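Thread on indexing funeral home obituaries, posted as I go. The source is the back file of the Fahy funeral home in Lornance: 1,192 notices, typed, then scanned to PDF. Covers deaths only, no memorial cards.

Fields I pull from each notice: surname, birth surname, date of death, place of death, place of burial, officiant, survivors in the order printed. Survivors go in as one string. Splitting them comes later.

Birth surname is given in parentheses in the older notices and after "nee" in the newer ones. 303 notices for married women give neither. I leave the field blank and do not fill it from the survivors, even when a brother is listed.

"Preceded in death by" goes in its own field. It is the most useful line in the notice for linking families and the one most often dropped when a paper shortened the text to fit.

Interment and service are separate events and can be weeks apart. A death in February with frozen ground often has a spring burial. If the notice says "burial at a later date," record that phrase and stop. Do not enter the service date as the burial date.

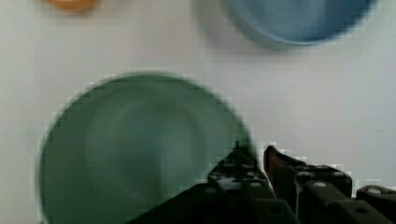 Kieran Brennan replied asking whether cremation notices should get a burial place at all, given that half of the ones he has indexed name a family plot with no date.

Yes, if the plot is named. I use two fields, disposition and resting place. Cremation goes in the first, the cemetery in the second, date blank. If the stone turns up later, the date comes from the stone and is cited to the stone.

Cemetery names are their own problem. Brarkix Hill, Brarkix Cemetery and "the hill cemetery" are the same ground. I keep the printed form and add a standard form next to it.

124 notices have a second version in the newspaper. Where the two differ, both get indexed. Ages differ most. In 10 of them the date of death differs by one day, usually a death close to midnight going by the wording.

Tadhg Mac Suibhne is checking the Werkik township burials against the sexton's book. Corrections go in a notes column with initials. The original entry stays as typed.

Next up: pallbearers. Full names only, no guesses at initials.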